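Automation Basics, Handout 4: Notes on the visit to Davwood, June 2018

We were shown round by Prapai Nuchit, who runs the training side. Davwood tries out each new job in simulation before touching the real cell. The demonstration was a simple pick: the arm reaches down to a small black box on the table and closes the gripper on it.

Fikri Ismail ran the program at reduced speed and stopped it with the fingers at the top of the box.

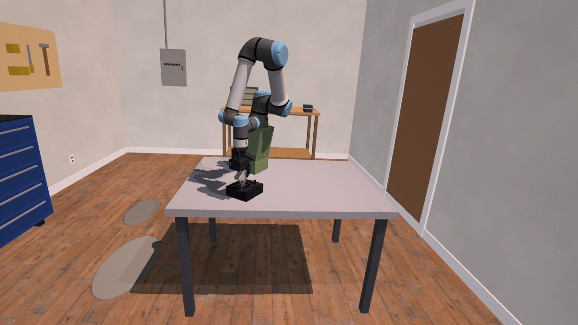
Points to note

The box sits at an angle to the table edge, so the gripper has to be turned to suit.
The pedestal height is part of the model. Change it and every taught point must be checked again.

For next week

Sketch the arm and label the base, shoulder, elbow and wrist. Hand in to Yusri Ong, 200 words at most.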